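Ground rules for shared-bench manipulation – what are you all using?

Skulisero Forum > Small Arms & Grippers > Good Practice
Started 2023-12-19

drawerjunkie
We're rewriting our lab rules for recording manipulation episodes and I'm having way too much fun with it. The old sheet was one page and half of it was about coffee. The new one has an actual definition of a valid start, a speed cap when hands are in reach, and a reset checklist! What I'd love is to see what everyone else has written down, especially for drawers and doors, where the contact starts before the motion does.

Current draft:
Speed limited to 60 percent until the task has passed a dry run.
One person calls start and stop, out loud.
Drawers fully closed at the beginning of every episode.
Anything that slips gets logged, including the ones that recover.
Fingers checked for play every 4 hours of use.

Somtochukwu Tamuno
Love the slip rule. We lost most of April to a policy that had learned a lovely little double-tap on handles, and it came straight from operators who kept the recovered slips and never tagged them. Tag them and you can decide later.

I'd argue with "fully closed" though. Closed according to whom? On cheap organizers the front can be flush on one side and proud on the other. We write down a gap in millimeters (2 or less, both corners) and check it with a feeler card.

negri_fan
A feeler card between episodes, seriously? You'll halve your throughput. We run a Negri wrist on a Zullon base and the thing doesn't care. If your policy falls over when a drawer is slightly open, you want more variation in the starts, and your rule is taking it away.

Somtochukwu Tamuno
Variation you recorded is great. Variation you didn't know you had is a mess. I'm fine with the drawer being open by any amount as long as somebody wrote the amount down.

drawerjunkie
OK, that's a really good way to put it and I'm stealing it. Changing the line to "drawer state recorded at the beginning of every episode". The card can be every sixth episode, say, plus whenever somebody bumps the unit.

serex_owner
Does anyone have a rule for approach? Our Serex manual covers payload and stopping distance and then goes quiet about the last bit before contact, where all the interesting stuff happens. We've been teaching a pause at the handle, then close, then pull, and the logs are so much easier to read – you can find the contact by eye.

drawerjunkie
Yes! We do the same, pad up to the knob and hold before anything else. Smoked plastic drawers on a white top, clear little knobs, bottom drawer first:

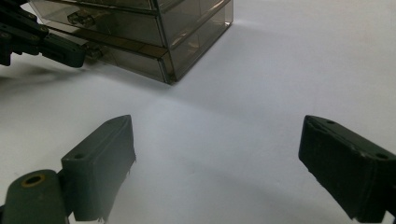
Ettore Farina thinks the pause belongs in training for new operators and should come out again afterwards, or the arm will inherit it and hesitate at every handle for the rest of its life. He'd keep the rule for the first 6 sessions and then drop it.

serex_owner
I can live with that, if the sessions with the pause are marked. Otherwise you've got two styles in one set and no way to split them.

negri_fan
Finally a rule I agree with. Still no feeler card in my lab.

Somtochukwu Tamuno
I'll mail you one.

drawerjunkie
Updated draft goes up once I've merged the pause wording. Still missing: who is allowed to reach in during a hold, and whether the person calling stop can also be the one driving. We say no to the second, but we're a big enough group that it's easy for us. If you work solo, please tell me what you do!

bench_of_one
Solo here. Foot pedal, dead-man style, foot off means stop. And I never reach in during a hold, I end the episode and start over. Costs me some takes, but I sleep fine.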